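**Holtetow, September**

The Holtetow Institute for Applied Robotics has begun the second stage of Sornar, its programme for gathering examples of household tasks carried out by two-armed robots. The work is led by Dr Chiamaka Tamuno and is undertaken jointly with the software firm Movley, which supplies the teleoperation system used by the institute's operators.

The second stage is concerned with furniture that opens and closes. Operators guide a simulated robot through short tasks such as pulling out a drawer, pushing it shut, or opening one drawer while leaving its neighbour undisturbed. Each completed attempt is stored with the positions of the robot's joints, the views from the simulated cameras and a written instruction in plain English. The collected attempts will then be used to train a control policy, named Baloch, which is intended to carry out the same tasks from the instruction alone.

The first stage closed in the summer with 1509 accepted attempts, all of them concerned with lifting and placing objects on a table. The target for the second stage is 2000. Work is carried out at two operator stations on the ground floor of the institute, and a third will be added if the present rate of collection proves too slow.

"The first set taught us a good deal about how instructions ought to be written," said Dr Tamuno. "Our operators were using several different words for the same movement, and the policy learned that confusion faithfully. We have now agreed a fixed list of verbs, and every session begins from it."

Changes have also been made to the way in which attempts are reviewed. During the first stage, the operator who performed a task also decided whether it should be kept. Attempts are now passed to a second member of staff, who sees the recording and the instruction but not the operator's name. An attempt may be accepted, returned for a corrected instruction, or set aside. Those set aside are not deleted – they are held in a separate collection, where they may later be used to teach the system to recognise an unsuccessful movement.

Arlo Park, who is responsible for the review process, reported that disagreements between reviewers have so far been few. Most have concerned drawers left slightly open at the end of a closing task. The written guidance has been amended to state how large a gap may be tolerated, and recordings made before the amendment will be looked at again before the collection is released.

The rooms used in the simulation are produced by a program written by Zhenhua Lu. It varies the colour and surface of the walls and floor, the design of the cabinet and the place at which the robot stands when the attempt begins. A library of 99 surface materials is available at present. The purpose of this variation is to prevent the policy from relying on features of a room which have no bearing on the task, a fault that was noted in several of the early trials with the table-top collection. 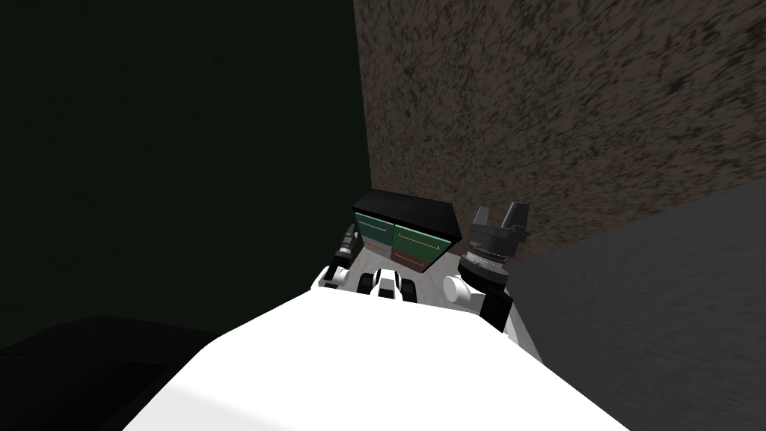
Cabinet tasks are started with the robot facing the furniture, and the operator works from a viewpoint behind and above its torso. The instruction must identify the drawer without ambiguity, and colour alone is often insufficient. In a cabinet with two green drawers side by side and a reddish-brown one beneath the right-hand green drawer, for instance, the operator is required to write "the left green drawer" or "the right green drawer" in full. Reviewers have been asked to return any instruction which could apply equally to both. Left and right are always given from the robot's point of view as it faces the cabinet, and the same rule applies when an instruction names one of the arms.

Handles have presented a further difficulty. A thin handle leaves little room for error in the placing of the fingers, and new operators tend to approach it too quickly. Yupin Tanasarn, who trains the operators, has introduced a practice period before each session in which attempts are not saved. She has also asked that operators take a break between blocks of recordings, having observed that movements become less regular towards the end of a long sitting.

Movley has agreed to provide an updated version of its software before the end of the stage. The new version will allow an operator to mark the moment at which the gripper takes hold of a handle, a detail which must at present be added by the reviewer.

A portion of the completed collection will be kept back from training and used solely for testing. It will consist of cabinets and rooms that do not appear in the remainder of the material. The institute expects to publish the collection together with the written guidance for operators and reviewers, although no date has been set. Tests on a physical robot do not form part of the present stage.

The institute is seeking further part-time operators. No earlier experience of robotics is required, and training is given on site. Evening sessions and a session on Sunday are available. Enquiries should be addressed to Jaxon MacLeod at the programme office.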